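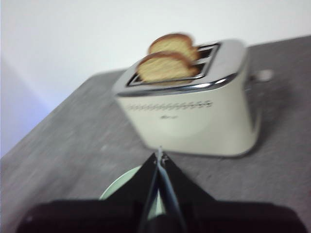 4.2 What the breakfast diaries can and can't tell us

The Sterville survey is often cited as proof that people who eat breakfast at home sleep better and waste less food. We have read the diaries again and are less sure. Of the 197 households that signed up, 52 handed in every page, and the published averages rest on those 52 alone. People who fill in every page of a diary are likely to be orderly in other ways too. They may go to bed at the same hour each night whether they eat in the morning or not.

A second problem is the word "breakfast" itself. The form had one box for it and no definition. Some people wrote down anything eaten before noon. Others left the box blank if they had eaten standing up, and one person in the Gomari district noted "just toast, so no breakfast" all through January. The coders scored her as a breakfast skipper. A neighbour who wrote "toast" and nothing more was scored as an eater. We found 27 pairs of entries like this, where the same food was coded in opposite ways, and we did not search the whole set.

Amounts are no better. A diary entry of "two slices" may mean two made or two eaten, and the form never asked which (see Figure 5). The waste estimate depends on that difference.

Figure 5. Toast on a plate and toast in the slot. The diary form had no separate line for each.

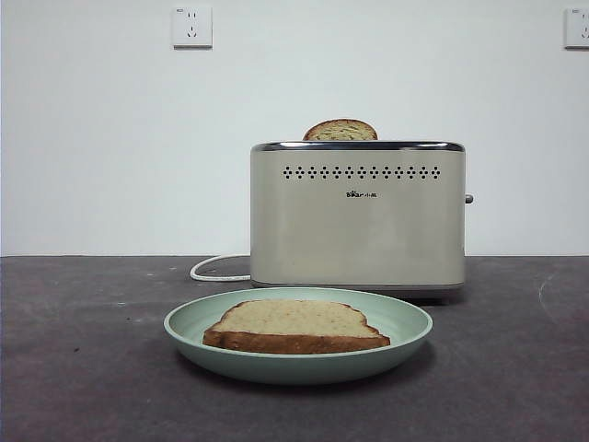
Lizeth Grajales objected, on reading a draft of this section, that every diary study has gaps of this sort and that throwing out the lot would leave us with guesses. Her view was that errors in both directions should cancel out over enough households. That would be fair if the errors were random. We see little sign that they were. Blank boxes pile up among shift workers, whose "morning" could start at four in the afternoon, and the form had no way to record it.

The follow-up calls were meant to settle such cases. Geum-ok Lim and Kaisu Kuusisto made most of them, working from the Shim recall script, which asks people to go back over the previous day in order. Answers given by phone matched the diary well for dinner and poorly for anything eaten before work. The original report treats the phone answers as the true ones. We can't see why. A person asked at supper time what they had that morning may simply name what they usually have – or what they think they should have.

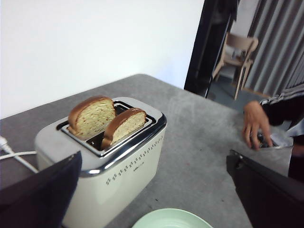
Food and Households Group, Dultenar Institute, Sterville

None of this shows that the main claim is wrong. It may well be right. Our complaint is that the sleep result was reported to one decimal place from a form that could not tell a snack from a meal. When we dropped the 27 doubtful pairs, the gap in sleep between eaters and skippers shrank, and when we also dropped shift workers it was too small to call either way. The waste result held up a little better, though only if "two slices" always means two eaten.

We would like to see the diary run again with the breakfast box removed and a plain list of times and foods in its place. Orathai Sriwong has drafted such a form, and it is given in Appendix 5.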